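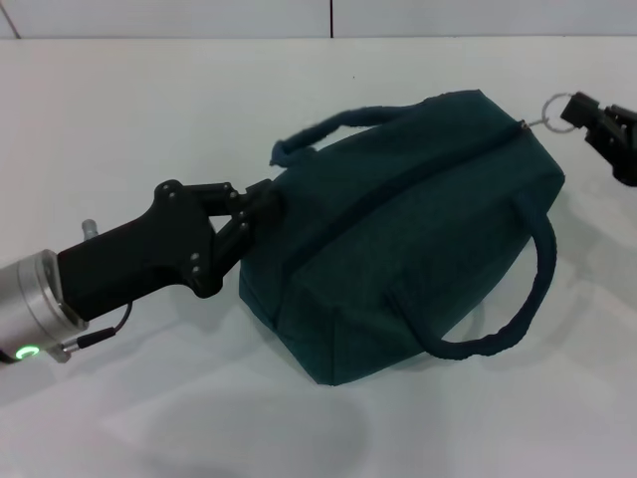
Adding a split ring to a zipper pull

Halldale Bag Care Notes, sheet 854
Last revised 2022-01-30

A small metal zipper pull is hard to grip on a soft bag. The fabric folds under the fingers and the pull slides out of them. A split key ring threaded through the hole in the pull gives a larger hold. The procedure below applies to boxy fabric bags with one lengthwise zipper along the top and two cord handles.

What you need

One split ring, thin wire, wide enough to take a fingertip
A blunt butter knife or a ring opener
Small flat pliers
A bar of plain wax or a candle stub

Choosing the ring

Check the hole in the pull first. The doubled wire of the ring must pass through with a little play. A ring that has to be forced will bend the pull, and a bent pull drags on one side of the zipper. Flindinel rings in the thin gauge fit most pulls on bags of this type. The Lusine rings are heavier and suit luggage.

Fitting the ring

1. Empty the bag and lay it on its side on a flat table.
2. Move both handles clear of the zipper. Thick cord tends to fall across the seam.
3. Close the zipper completely, so the pull sits at the end of the seam.
4. Open the end of the ring with the knife. Lift the wire only as far as needed.
5. Slide the open end through the hole and rotate the ring until both layers of wire are through.
6. Press the ring flat with the pliers. No gap should be left where lint can catch.

Allow 60 seconds for the fitting itself. Stiff rings take longer.
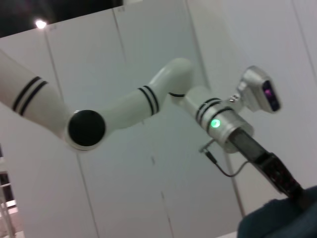
Can the ring stay on when the bag is washed?

It can if it is stainless steel. Plated rings should come off first, as the plating wears and may leave rust marks on the fabric.

Opening and closing the bag

Hold the end panel with one hand, close to the end of the zipper, and draw the ring along the seam with the other. Keep the pull low and in line with the teeth. Lifting the ring raises the fabric with it, and the slider then bites into the fold.

On a soft bag the seam puckers when there is nothing inside. Flatten the creases ahead of the slider before moving it - two or three short strokes are better than one long one. If the slider stops, back it up a little, pull the fabric taut at both ends and try again.

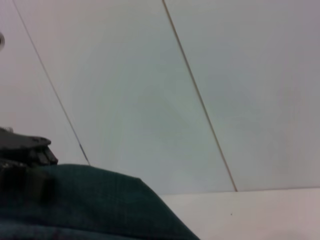
Wax is the next thing to try if the slider still sticks. Rub it along both sides of the closed teeth, then run the slider up and down several times. Wipe off the excess with a dry cloth, particularly on felted or fuzzy fabric, where wax collects dust.

Do not hang a full bag by the ring. The load belongs on the handles. Check the ring each January and replace it if the two layers of wire have spread apart.

Replacement pulls are covered in sheet 1,563.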